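Talstead Household Reuse Project
Progress report to the Petridis Fund
Second period, to August 27, 2019
Prepared by Paraskevi Mavromatis

1. What the grant is paying for

The fund awarded us 3,000 for shelving, tape, labels, van fuel and part of the rent on the storage room at Hulum Street. The aim is to take in household goods from people who are moving or clearing a home, sort them, and pass them on in packed boxes to families setting up a new place. We agreed to report twice, once in January and once at the end of summer. Most of what follows covers the months since the January report.

2. Boxes sent out

We have sent out 384 boxes against a target of 500 for the full year. The pace was slow in spring, when the van was off the road for repairs, and picked up in June. At the present rate we expect to reach the target before the grant ends, with a small margin.

A further 57 boxes are packed and labeled and waiting for an address. Most of these are kitchen boxes. Bedding goes out as fast as it comes in, and we often have none.

3. Sorting and packing

In the January report I said that too much time was going into opening boxes again to find out what was in them. We have changed the order of work. Goods are now sorted on the table first, by room, and nothing goes into a box until the list for that box is written. The list is taped inside the lid and a copy goes in the binder. Reopening has not stopped completely, but it is now mostly limited to boxes packed before the change.

Kitchen items are still the hardest to pack. Pans are heavy, lids slide around, and the handles take up more space than people expect. We now put pans in the bottom with paper between them, lids on edge down one side, and anything flat on top. Folders, instruction sheets and sleeves that come with an item stay with it.

4. Used cartons

We have not bought new boxes since March. All cartons are second-hand, collected from two shops and from donors who have finished moving. The saving has gone to van fuel, as agreed by email with your office.

Used cartons come in all shapes. Some are sound and go straight into use. Others have openings cut in the sides or flaps, or old tape that has to be checked before we trust it with any weight.
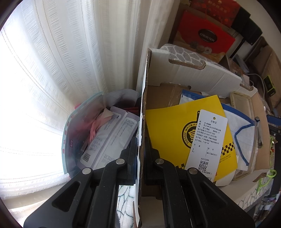 White-faced carton with notches cut in the far wall, holding a yellow package with a pan emblem. Storage room, Hulum Street.

Cartons with cut-outs are kept for light goods only: paper items, dish towels, plastic containers, lampshades. They are not stacked under anything else. Where the bottom seam looks weak we run two new strips of tape along it and one across. If a wall has gone soft the carton goes to recycling. We tried patching soft walls with pieces cut from other boxes and gave it up, as it took longer than finding another box.

Donated goods sometimes come with packaging in other languages. The label on the outside of our box says in plain English what each item is, so the family does not have to guess. For a few items we have had to ask around before we could write the label.

5. The storage room

The shelving was put up in April and takes most of the finished boxes. The lower shelves are for kitchen boxes and the upper ones for bedding and lampshades. Unsorted goods are supposed to stay on the side nearest the door. In busy weeks they spread further than that, and we lose part of the floor we need for packing.

The lease runs to the end of the year. The owner, Cloltimov Storage, has told us the rent will go up if we renew, but has not given a figure. I will send it to you when I have it in writing.

6. Spending

Shelving came in slightly under budget. Tape went over, mainly due to the used cartons, which need more of it. Labels are on budget. Van fuel is over the original line but within the revised one. Receipts are attached in date order, and the repair bill for the van is listed separately because it was paid from our own funds.

7. Next period

We plan to do the following before the final report:

Clear the older boxes that have no list inside, and repack them.
Ask donors for bedding by name in the fall notice.
Find a third shop for cartons, preferably one with larger sizes.
Settle the question of the lease.

We are not asking for any change to the grant at this point. If the new rent is much higher we may ask to move what is left in the shelving line over to rent, and I would write to you separately about that.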